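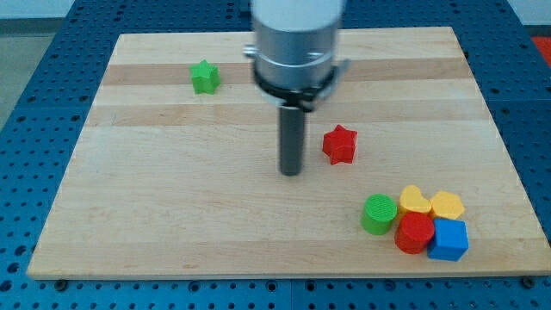

Last updated: February 2018

Sorting blocks with the Tenik push kit

The Tenik kit from Grukitz is sold as a gentle introduction to pushing. It gives your arm one blunt finger and a set of plastic blocks, and leaves the rest to your patience.

1. Bolt the board to the table. Mine went down without bolts at first and the arm moved the board very nicely.

2. Fit the finger to the collar and tighten it. The manual says 17 turns of the little key. Teodor Viklund stopped at 12 and spent his evening under the bench.

3. Set the height. The tip should hang just above the wood - close enough to catch a block, high enough to leave the maple alone.

4. Spread out the blocks and try a short push. Start with a cylinder. Stars turn when you hit a point, and the heart has its own opinions.

5. Drop the speed to 45 in the settings page. The default is 111, a fine number for clearing the board onto the floor.

The kit costs 238 dollars, blocks included. I'd pay it again, though I'd want a better manual. Page 9 of mine is printed twice and page 10 is still in Haslow.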